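# The Case for a Pale Tabletop and a Gray Tray

Most advice on sorting small household goods concerns the container. The literature, if catalog copy and shelf-talkers can be called that, treats the surface as a given. I hold the opposite position. The surface on which sorting is done determines how long the job takes and how many errors it produces, and the container is a secondary matter that can be settled for very little money.

My own experience is narrow but long. I spent 20 years in stores and parts rooms, most of them at a pump repair shop in Drallthorpe, before I began to apply the same methods to linen, gloves, socks, cables and the other soft or awkward items that fill a house. The principles transfer with few changes. A sock and a gasket are both flexible, both dark in most cases, and both easily lost against the wrong background.

## The surface

A sorting surface has three properties that matter: tone, gloss and edge.

Tone comes first. The great majority of small textiles that require sorting are black, navy or charcoal. On a dark table, a black sock and a charcoal sock read as the same object until one of them is lifted to the light. On a pale table the difference shows at once. A blond wood tone works well. Pure white works less well in my view, as the eye tires of it and pale lint disappears.

Grain is often raised as an objection. The argument is that a figured surface hides small items. It does, if the figure has strong contrast. Walnut with black streaks is a poor choice, and so is heavily knotted pine. A maple-like grain, with lines only slightly darker than the ground, causes no difficulty with anything larger than a shirt button.

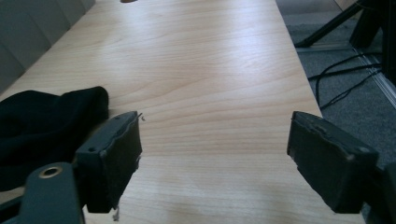
*Pale, soft-grained tabletop in daylight. The sheen is strongest through the middle and farther part of the surface.*

Gloss is the property most often ignored at the point of purchase. Any sealed surface will return some daylight, and the bright area moves as the sun moves. In December, when the sun is low, a table set near a window may carry a band of glare for the greater part of the working day. The remedy is to turn the table, or to stand on the other side of it. A tablecloth is the usual remedy and the wrong one. Cloth grips cloth. Socks drag, gloves turn inside out, and the whole cover creeps toward the operator. A bare top lets a folded item slide into position with one finger.

The edge should be straight and clean. A straight edge serves as a reference for folding, and items can be swept off it into a bin held below. Rounded and scalloped edges look agreeable in a showroom and do neither job.

I would add a rule on clearance. The working area should be kept bare to the width of both forearms. Bohdana Demchenko, who ran the linen room at the Clircombe guest house when I was consulted there, disagreed with me on this point. Her practice was to heap the entire load on the table and work inward from the margin. She was faster than I was over the first few minutes. I maintain that her mismatch rate was higher, and she maintained that I had not measured it, which was correct.

## The container

The market offers a large number of divided containers in fabric, bamboo, felt, cardboard and plastic. I recommend gray plastic for nearly all purposes.

Fabric dividers sag. Once one cell is overfilled its walls lean into the neighboring cells, and within a season the grid is a grid in name only. Bamboo is rigid, but the adjustable kind works loose, and an unsanded end will catch knitwear. Cardboard is adequate until the first damp cupboard. Felt collects lint from everything placed in it and then gives it back.

Plastic has none of these faults. It wipes clean, it holds its shape, and its walls can be made thin, so that little of the footprint is spent on the divisions themselves. I paid 40 dollars for a bamboo set in a moment of weakness and replaced it with two plastic trays from Clodik that cost less together.

The choice of gray is deliberate. Black goods in a black tray cannot be inspected without removing them. White trays show every scuff and push their owner toward needless cleaning. Clear trays are the worst of the group, because the eye reads through the wall to whatever lies beneath and the outline of the cell is lost. Mid-gray separates from black, white and most colors.

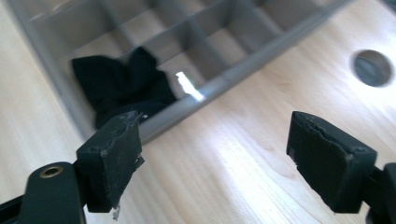
Two further points on plastic should be stated against it. It reflects. Under a strong light the inner walls will throw back a hard white spot, and a small dark item beside that spot is harder to judge than the same item in shade. A matte or lightly textured molding reduces the effect and is worth seeking out. The second point concerns the rim. A raised lip stiffens the tray and gives the fingers something to hold, and it also means that nothing can be slid directly from table to cell. Every item has to be lifted. I consider this a fair exchange, but those with painful hands may not, and for them a low-sided tray is better.

## Folding before filling

There is a school that holds folding to be optional once a compartment exists. Drop the item in, the argument runs, and the wall will do the rest. The Pelkonen leaflet, which circulated widely in my trade and still turns up pinned inside cupboard doors, gave this advice in its first paragraph.

I do not accept it. A crumpled item occupies its cell without order. It hides its own size, its condition and its partner. It rides up the wall, hangs toward the next cell, and must be taken out to be identified, at which point the tray has saved nothing. A compartment limits where an item can go. It has no effect on the state in which the item arrives.

The fold need not be elaborate. In half, in half again, fold upward, one pair to a cell. Rolled pairs are acceptable, though rolling stretches the cuff.

## On quantity

The Drallthorpe stores held 1,000 bins at the time I left, and the system worked because each bin had one meaning. Domestic systems fail by having too many meanings. I once counted a drawer insert sold with 57 cells. No household has 57 categories of small textile, and the surplus cells fill with batteries, receipts and hair ties, after which the whole insert is a junk drawer with walls.

Fewer and larger cells are preferable. A tray should be bought after the goods have been laid out on the table and grouped, with the largest group measured folded. Buying the tray first is the common order, and it accounts for most of the trays I have seen for sale secondhand.

Anyone with money for only one improvement should spend it on the table, or on stripping the dark finish from the table already in the house. A shoebox will serve as a container until spring.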